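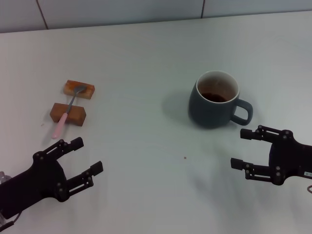
Pink-handled spoon across the two blocks, blue mug next to it with a bit of drink left in the bottom.

Wollby table things, March

Quick page this time. Only the first picture is up so far, the rest want resizing and my connection is dreadful in the evenings. I've put the lines in for all of them anyway so they're done, pictures will slot in as I go. Usual rules, ask before you reuse anything, and nothing is for sale unless it says so.

Wollby is the long room at the back, for those who are new. White table, pale grey tiles, sink round the corner. We try out kitchen bits there and drink a lot of tea.

1. Spoon rest, first go
The one at the top. Offcuts doing the job of a spoon rest. Two blocks, gap between, spoon laid over both. The idea being that drips go in the gap and you wipe the table and not the wood. Smaller block is at the back and it's taken the stain darker and patchier on top. I like the patchy one. Opinion is split.

More on the blocks: same plank, both from the Rekell bag of ends we got in the winter. Front one I left a bit bigger so there's something under the heavy part of the handle. Edges only lightly sanded. If I make it again I'd join them with a thin strip underneath so they don't wander apart when you pick the spoon up in a hurry, which is the only way I ever pick up a spoon.

The spoon: metal with a plastic handle, pale pink. Came in a mixed box from the Dankwa sale, no others like it. Good for jam. Too wide for a small yoghurt pot, I have tried.

The mug: dark slate blue, matte outside and cream inside. Favourite of the whole shelf. Matte outside does mark if you put it down on anything gritty but comes up fine with bicarb and a soft cloth. Don't use the green scourer. Somebody did on the other one and it has a shiny patch now.

2. Same blocks, turned
Long sides together, gap running the other way. Doesn't work half so well, spoon rolls. Left in for completeness.

3. Mug shelf, before
The shelf over the sink before the tidy. Everything two deep and handles facing all ways. You had to take out 3 to get to the one you wanted.

4. Mug shelf, after
Single row. Blue ones at the left, then the white, then the odds. The chipped ones have gone to the shed for brushes. Took me most of a morning becuase I washed the shelf as well, and then the wall behind the shelf.

5. Tiles, cleaned
Not exciting but I was pleased. Grout came up properly with an old toothbrush and washing soda, left on while I had lunch. It's dark grout anyway so it was never filthy looking, more a greasy feel near the sink end. Rinse twice or it dries chalky.

6. Drawer, spoons
All the odd spoons in one tray. The wooden ones stand in a jar now. Anyone who has lent us a spoon, look closely please, it may be yours.

7. Drawer, everything else
No comment. Doing this one next month.

8. Offcuts, sorted
Rekell bag tipped out and put in rows by length. Long ones for shelf edging, middling ones for hooks and rails, little ones for door wedges and things like number 1. The really tiny ones are kindling, I've stopped pretending.

9. Stain tests
Strips with 4 different stains, one coat and two coats. The tea one is at the far end, strong black tea left overnight with a bit of wire wool in vinegar over the top. Goes greyer than you'd think. Orangey brown is the Ziltov tin and it does go on uneven on end grain, so wipe back quickly or enjoy it.

10. Ziltov tin, lid off
Mostly for my own records so I buy the same one again. Label is past reading on ours. Stir from the bottom, don't shake it.

11. Oiled vs not
Left side has had oil, right side hasn't. Oil makes the grain stand out a lot more. For anything a spoon is going to sit on I'd oil it, then leave it a good few days, then oil it again. Food safe oil obviously.

12. Coaster, round
Cut from a branch end. Bark fell off one side. Still level, surprisingly.

13. Coaster, square
Dull but stacks. Sanded to 100 grit and then I ran out of paper, so it's a bit toothy. Fine under a mug, would not want it under a polished anything.

14. Tray with the handles on
Handles a touch too close together for big hands. Have marked where they should go with pencil. Holds a teapot and mugs for two, any more and it bows in the middle.

15. Table, end of the day
Wiped down. The white top shows every crumb but I'd have it again, the light in there is on the cool side and a dark table would make it gloomy.

Couple of things people have asked

Can you wash the blocks? Wipe with a damp cloth and stand on their edge to dry. Not in the bowl and not in the dishwasher, they'll cup.

Is the gap measured? No. It's as wide as my thumb. Go narrower for teaspoons, wider for a ladle, though a ladle will likely tip.

Where is the mug from? Was here when we took the room on. Sorry. If you see a matching one anywhere let me know, I'd swap the tray for it.

Do you need two blocks, could it be one with a groove? Yes, and it would be neater. Cutting a groove takes me ages and I had the two ends sitting there. If you've got a router go for it and send a photo.

What about a lip at the front? Tried on paper only. Handle needs to stick out past the front or it's awkward to get hold of, and a lip gets in the way of that.

Next lot in April, drawers and the shed shelf. If a picture is still missing below its number by then, nudge me.

Page last fiddled with late, after 11 pm, so typos are staying in untill I've had breakfast.

Back to all galleries
Older: Wollby hooks and rails
Newer: none yet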